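How a Big Workroom Is Put Together

A workroom is a room where people build, test or fix things. Some workrooms are as small as a closet. Others are large enough to have two levels, like a house with an upstairs and a downstairs. This page explains the main parts of a large workroom and what each part does.

The ceiling

In many homes the ceiling is flat, and the parts that hold it up are hidden. In a workroom the ceiling is often left open so that the beams can be seen. A beam is a long, strong bar that goes from one side of a room to the other. It carries the weight of whatever is above it and passes that weight to the walls or to posts.

Leaving beams in view has a practical use. Pipes, wires and lamps can be attached to them, and a worker can reach these parts without cutting a hole.

Ceilings are often painted white. White paint reflects most of the light that hits it – the light bounces off and spreads back down into the room. Black paint absorbs most of the light, so a room with a black ceiling needs more lamps. 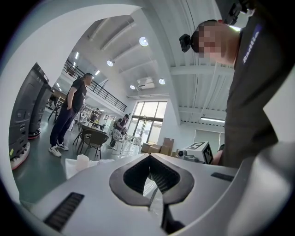
A workspace on two levels, with a white ceiling, open beams and a dark floor.

The floor

A workroom floor is usually smooth. Wheels roll over a smooth surface with little friction. Friction is the force that slows things down when they rub together. A small bump can stop a small wheel, so builders try to keep the floor level from wall to wall.

Floors are often a dark color such as gray or green. Scuff marks are harder to see on a dark floor than on a white one.

The chairs

Not all chairs are made the same way. Two common types are listed in the Kerr guide to room parts.

Chairs with a curved back. The curve follows the shape of a person's back and spreads the pressure over a wider area. Thin metal legs can hold a lot of weight, as metal is strong for its size.

Chairs with a mesh back. Mesh is a material full of small holes. Air moves through the holes, so the sitter's back stays cooler.

The space between

The empty part of a floor is also planned. People need room to stand, turn and walk past each other. A plan drawn on paper shows the tables first and the paths second. If a path is too narrow, a table is moved.

Words to know

Absorb: to take in.
Beam: a long bar that holds up weight.
Friction: a force that slows rubbing surfaces.
Reflect: to bounce back.

Jevovetti Room Guides, page 2. Updated 26/09/2019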